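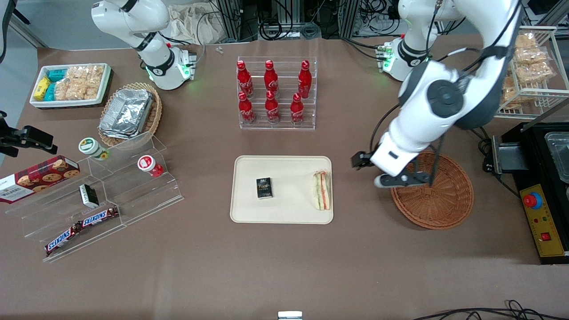 Snack table, both arms over the layout, round tray under the left gripper.

Skastley Robotics Club
Minutes of the monthly meeting, Sunday, June 29, 2025

Present: Jamila Munshi (chair and minutes), the arm group, the software group, two members from the mechanical bench, one parent.
Apologies: the club's faculty adviser.

1. Minutes of last meeting
Accepted with one correction. Under "Snack table" the words "working reliably" were changed to "working." The arm group did not agree with the change and asked for that to be noted.

2. Snack table, progress report
The arm group reported on the order-picking task for the Flulcombe student competition. An order is read out, the arms pick the items, and everything ends up on one of the trays. The group described the month as very successful.

Jamila asked what successful meant. The group said the arms had run the full order from start to finish. She asked how often. The answer was 3 complete orders out of 14 tries, with nobody touching anything. The group pointed out that most of the failed tries got as far as the last item. Jamila said the Flulcombe score sheet gives nothing for that, and that she had read it twice to be sure.

The software group said 669 recorded picks were now in the training set, up a good deal since spring. Asked how many of those were candy bars, they said "a lot." A breakdown by item is to be brought to the next meeting. Jamila's view is that a large number made mostly of Snickers bars tells us we can pick up Snickers bars.

3. The sandwich
Long discussion. The sandwich stands on its edge on the beige tray, and the group wants it kept that way for the competition run because it looks better and gives the gripper two flat sides to close on. The mechanical bench doubted this. Bread squashes, the filling moves, and the lettuce was described as "unpredictable." It was suggested that the sandwich lie flat. The arm group said they had tried that and the fingers could not get under it.

The question of using a plastic sandwich came up again. The rules say items should be "typical of a small store," and the members could not agree whether plastic food is typical of anything. Jamila will write to the organizers. Until there is an answer, no more practice hours on the sandwich than on the bottles.

4. Bottles and stands
The Coca-Cola bottles on the clear rack are going better, front row especially. The rear row sits higher, and reaching over the front bottles is still slow. Best time for one rear bottle was 59 seconds. The parent asked if that was good. It was agreed that it was not.

The clear stands were questioned too. The software group thinks clear acrylic is making the depth readings worse and would like to try solid ones. The arm group thinks the readings are fine and the calibration is old. Neither side had any numbers with them. Both will run the same order on both kinds of stand before anybody buys anything.

The cookie tin hangs over the table edge at the end of the stand. The mechanical bench would like it moved in. The arm group said the position is in the plan. Jamila asked them to change the plan.

5. Farelance offer
Farelance has offered the club a discount on softer gripper fingers. The quote was passed around. Several members were keen. Jamila said she had seen a video of the fingers lifting a grape and nothing in it resembling a bag of crackers, and that a discount on something we have not tested is still spending. Agreed to ask for a loan pair. If they won't lend, we drop it.

6. Kodikara software
The software group has been trying the Kodikara planner for two-arm moves and wants to switch over fully. They say it stops the arms getting in each other's way over the round tray. Asked whether that had been the cause of the failed orders, they said for some of them. The log was opened during the meeting and the reason column was mostly blank. Agreed that from now on no try counts, good or bad, unless the reason is filled in the same day.

Decision on Kodikara put off. The old planner stays on the main machine.

7. Safety
Emergency stop tested before the meeting, worked. Reminder that food used in practice runs is not to be eaten afterward, sandwiches above all. Cables on the floor near the table need to be taped down. This was also in the last minutes - and the ones before.

8. Any other business
The arm group asked to show a full order at the school open house. Jamila is against it until the rate improves. Put to a vote, and carried over her objection, on condition that the order is limited to bottles and candy bars and no one uses the word "autonomous" on the poster without asking the software group first.

Actions
Software group: pick counts by item. Reason column, back-filled where anyone can remember.
Arm group: move the tin. Same-order test on both kinds of stand, together with software.
Mechanical bench: tape down cables. Contact Farelance about a loan pair.
Jamila Munshi: letter to Flulcombe about plastic food.

Next meeting at the usual time, in the workshop.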